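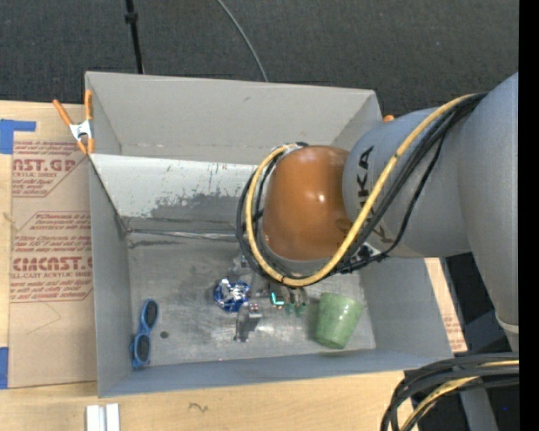
I have been meaning to write about bins for a while now, which I realize is not the sort of sentence that makes people cancel their evening plans. But January always does this to me. The decorations come down, the house looks bare and a little surprised at itself, and suddenly I can see every single thing we own that doesn't live anywhere.

You know the things I mean. Sunglasses in the middle of winter. A cup that has drifted away from its set. A crumpled bit of shiny wrapper that somebody (me, probably) meant to throw out and then set down instead. They aren't mess exactly, they're just between places, and in our house they used to be between places on the kitchen counter, the stairs, the piano bench and the top of the dryer, all at once.

So we have the bin. One big, gray, open-topped bin, and everything that has no home goes into it until Wednesday evening, when it all has to come out again. I tried baskets first, a pretty set from Henberg with lids, and I loved them dearly, but a lid turns out to be a terrible thing for people like us. We put stuff in, closed the lid and forgot about it until spring! I found a library book in one of them that I had already paid for. With an open top you have to look at your own clutter every time you walk past with the laundry, and after a few days of that you're quite ready to deal with it.

The color helps too, I think. I wanted a cheerful yellow one and the store only had gray, and I sulked the whole drive home. But small things show up so well against plain gray. Blue sunglasses, a pale green cup, you spot them right away, where in my old flowered tote I could lose a whole set of keys and be late for church.

Wednesday sorting takes me around 5 minutes if I've been good and the length of a whole radio program if I haven't. I do the trash first, then anything breakable, and cups go straight to the sink whether they look clean or not. Glasses and sunglasses get a wipe and go back to the hook by the door. I used to leave those at the bottom while I dug about for other things, until I cracked a lens under a flashlight and had to drive to Grinetti in one-armed frames to get it replaced. Now they get propped up against the side, out of the way of anything heavy.

The one group I still haven't solved is the little bits. Dark plastic pieces, small metal parts, things that obviously belong to something. I keep a jar for them, and my rule was that anything in the jar for seven weeks gets thrown away. I have never once followed it. Last month a tiny screw from that jar turned out to be the exact one missing from the Bramix mixer, and you can imagine how insufferable I was at supper.

Next I'd like to tackle the hall closet, where there are more gloves than hands in this family, and I'm still looking for a second bin the same size for the basement. If you've seen one, gray or otherwise, do leave me a note in the comments.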